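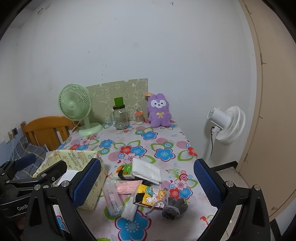 The flowered tablecloth, the open grippers and the bottle on its side. Rirnthorpe Robotics Club, spring project.

Print this item | E-mail this item

ROBOTICS CLUB WANTS TO TIDY YOUR TABLE

The Rirnthorpe club has given up on line-following cars, and I will admit I was glad to hear it. I have watched sixteen years of small cars follow black tape across the floor at Isevstead, and I never once saw one go anywhere I wanted it to. This year the students voted for something they call the tidy-up project. The idea is that a person picks up household things with a gripper held in the hand, a camera on the gripper records how it was done, and later on a robot arm is supposed to learn the job from the recordings.

I say "supposed to" because the club does not have a robot arm. It has applied for one. Marion Buchanan, who runs the Wednesday group, tells me the recordings come first in any case and that an arm without them would just sit there. That may be so. It is also what I told my wife about the boat trailer.

I went along on Wed 8 April to see for myself. The gripper is a plain enough tool, black, with two jaws and a blue textured pad on each. You squeeze, it closes. The table it works over is more interesting. The students are told to leave it looking like a table in somebody's home, and they have taken this seriously. There is a green fan at the back, a purple plush toy with a yellow bow, a snack bag, a packet of wipes, a knitted pouch with a drawstring, and an open box covered in yellow cartoon paper. My first thought was that my own kitchen could have saved them the trouble.

The group's target is 200 recordings by July. They had 69 when I visited, and three of those were thrown out while I was there, which leaves 66. One had the student's sleeve over the lens. One was of a student sneezing. The third looked fine to me, but was voted down because the wipes had been dropped from too high up. I asked who decides what is too high. There was a long discussion, and I don't believe it is over.

I had my turn, of course. They gave me the gripper and asked me to put the pouch in the box. Soft things are harder than they look! The pads came together on the cord, the pouch swung around underneath, and I let it go on the wrong side of the box. A girl of twelve told me kindly that this would not be used. She then did it in one go, and I had to ask her to do it again slowly so I could see where I went wrong. I still could not say.

My doubts are these. First, the students are doing the picking up, and the machine that is meant to do it one day has done none. It seems a long way around to a clean table. Second, the plan is to train on the Plusholm software, which the club gets free under a school license. Free for how long? The answer I got was "this year." Third, I would like to see what happens when the tablecloth changes. Those big flowers are in every recording so far, and I wonder whether the arm will learn to tidy up or only learn to tidy up on top of flowers. Marion had thought of this before I did, I'm sorry to report. A bare table and a striped cloth are on the list for next month.

On the other side of the ledger, attendance is up. Students who sat through the car years with their chins on their hands are now arguing about how to grip a water bottle that is lying down — from the side, by the cap, or from the middle — and they write down what they decide. Two of them had drawn up a sheet of rules for where each item starts, so that no two recordings begin the same way. I did not see that kind of care taken over the tape.

The Siregar prize entry is due in July along with the recordings. The club has entered before and come home with a certificate for taking part. Marion says she would sooner show a small thing that works than a big thing that nearly does, and on that point she and I agree. Whether there will be a working thing of any size depends on the arm turning up.

Wednesday sessions are open to anyone in sixth grade or above. The group also needs household items for the table, clean and not breakable, nothing with sharp edges. Leave them at the front desk with "tidy-up" written on the bag. Please do not send cars.

Print this item | E-mail this item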